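Killness weighs its cups and finds them wanting

The people of Killness have been measuring things wrongly for years, and a fair number of them are now in a position to say by how much.

Cemell Hall gave over its Friday session to what the notice on the door called an Open Weigh-In. Residents were asked to bring any cup, scoop, mug or jar lid they use for measuring at home, along with a bag of whatever they usually put in it. Each person filled their vessel the way they normally would, with no coaching from the queue, and the contents went on the scale. The weight was written on a brown luggage label, the label was tied to the vessel, and the owner took it home to think about.

The idea came from Andrade, the dry goods shop at the bottom of Gusus Lane, where customers bring their own containers and pay for what they tip into them. The shop has a good stout set of counter scales and a long-running difficulty with recipes. People come in for "two mugs of rice" and are put out to learn that the till wants it in grams. Others have bought flour by the cup all their lives, got a brick out of the oven, and brought the remains back to the counter as evidence.

The first vessel of the evening was a blue and white mug with no handle, which its owner has trusted with long-grain rice for as long as she has had a kitchen. Her recipe says a mugful is 200g. The scale said 249g. She had it emptied, wiped, filled and weighed again, and got 249g a second time. "That explains the pan," she said, and went to sit down.

Flour proved less obedient. The same plastic cup was filled by two members of one household, one of whom spoons it in and levels it with a knife, while the other drags the cup through the bag and bangs it on the table. Their figures were so far apart that both accused the scale. It was switched off, switched on and zeroed in front of witnesses. The figures stayed as they were, and the pair were seen walking home on opposite sides of Gusus Lane, although in fairness one side has the better pavement.

There was some feeling about brown sugar. A school of thought holds that a cup of it should be pressed down until it stands up by itself when turned out, like a sandcastle. Another holds that this is greed. The organisers declined to rule and wrote "pressed" or "not pressed" on the labels, a compromise which pleased those who press.

Other items brought along included the scoop from a tin of powdered milk, long since parted from its tin; an egg cup said to be exactly right for lentils; a yoghurt pot; and a brass ladle whose owner would only say that it was "for soup, mainly". One man arrived with a handful. He had no vessel at all, he explained, and wanted to know what his hand held in porridge oats. It was weighed with everything else, tipped out into a saucer first. His other hand turned out to hold rather less, and he has been advised to stick with the right.

Spices came last. Kitchen scales of the ordinary sort are no use with a pinch of saffron, and will often sit at nought while you pour, then leap to a figure out of pure embarrassment. For these the hall used a precision scale, which reads the small stuff properly but has a nervous disposition. It notices draughts. It notices people leaning. It very much noticed the double doors, which were wedged shut after the first few readings went wandering, and for the rest of the night anyone wanting the tea urn had to go round by the car park.

The cloth has been the subject of comment as well. Spilt salt vanishes on the hall's pale tables, and spilt flour is not much better, so it was agreed beforehand that weighing would be done on something dark. A dark cloth shows every grain and can be gathered up at the corners afterwards and shaken out of the back door. The sparrows behind Cemell Hall are understood to be in favour.

One piece of practical advice was given to everybody and bears repeating, given how many of them had to be told. The cup has a weight of its own. Put the empty cup on the pan, press the button that takes the display back to nought, and only then fill it. A surprising amount of Killness baking has been done with the weight of the bowl included, and one sponge in particular, entered in the February show and spoken of since in low voices, may have to be looked at again in a kinder light.
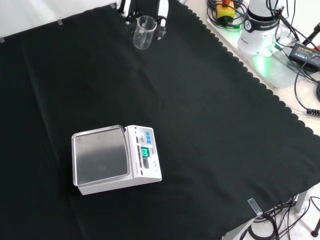
Words: Killness Notes newsdesk
Posted 9/6/24 in Village News

Clear cups were the preferred sort for demonstrations, on the grounds that everyone can see the level and argue about it. The white scale, with its square steel pan and little green figures, sits well here on black, and the scalloped edge gives the whole business a touch of the tea room. It was remarked more than once that the cloth is a great deal smarter than the things people put on their tables at home, and there have been enquiries. It is not for sale.

The buttons are blue, for those who asked. A good many people did ask, having gone home and found that the ones on their own scales had been under a strip of sticky tape all this time.

Not all were won over. A small party near the hatch maintained throughout that their mothers never weighed a thing and never had a failure, and could not be moved from this even when reminded, by relatives, of the failures. They did agree to have their cups labelled, provided the labels were tied on with string that could be undone.

Andrade says it will now keep a book of labels behind the counter, so that a customer who asks for a mug of rice can be told what their own mug means by it. The shop stresses that this is a courtesy and that the till will go on wanting grams. It has also put up a hook for unclaimed vessels. The ladle is on it.

A second Open Weigh-In is planned at Cemell Hall once the draught under the double doors has been dealt with. Liquids will be taken this time, by popular demand, and anyone bringing syrup is asked to bring a lid. Entry is free, tea is by donation, and sugar for the tea will be put out in lumps.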